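Parquet flooring

Parquet is a floor made of small pieces of wood laid in a pattern, and I've been slightly obsessed with it ever since I pulled up a carpet in Haltusden and found a whole room of it underneath (filthy, but all there!). The word comes from the French parqueterie, and the fashion really took off in the grand houses of the 1600s, when wood began to replace marble that was heavy and a pain to keep washing.

Patterns

Herringbone is the one everybody knows - plain rectangular blocks set at right angles so they zigzag. Chevron looks similar, but the ends are cut at a slant so they meet in a clean point. Basket weave is squares of short strips, each turned against its neighbour, and it's what you tend to get in old school halls. Versailles panels are the fancy ones, big squares with diagonal lattice inside, and I can't afford them.

Wood

Oak is the usual choice. Beech, walnut and maple turn up a lot too, and older British floors often used tropical hardwoods that go a lovely deep red-brown with age.

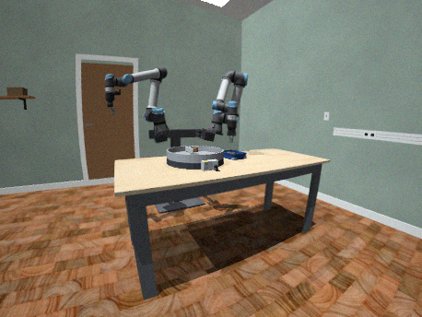
Old blocks were mostly stuck down with hot bitumen, and getting that off is a miserable job. My friend Ezekiel Holloway cleaned 1253 blocks for his hallway and had 82 left over, which he still keeps in the shed. Leave new blocks in the room for a good while before laying, so they get used to the air, and keep a gap round the walls for swelling. Sanding takes off very little each time, so a thick block floor can be done again and again - mine's had 2 goes and looks fine.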